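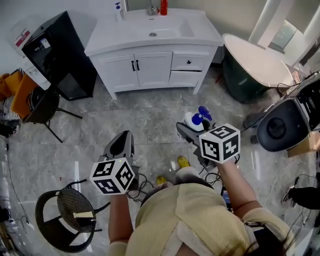 Do grout sealers on tile floors do anything?

28 December 2025, posted by Pakau

The guy at the store swears by Masson grout sealer, 100 percent waterproof, lasts for years. My kitchen is 2 years old and the grout looks fine to me. Is this a real thing or a way to sell little bottles?

Isto
Mostly the second. Sealer slows stains down in cement grout. It won't make anything waterproof, whatever the label says. Put a few drops of water on the grout. If they bead up, keep your money. If they soak in and it goes dark, one coat is reasonable. Check whether yours is epoxy first, which doesn't need it at all. I'd also like to know who tested "for years," and on what floor.

Ura
i did mine 3 times and cant tell the difference. mop with plain water, skip vinegar

Viewed 1,016 times

Contact us | Copyright, all posts belong to their authors | Back to top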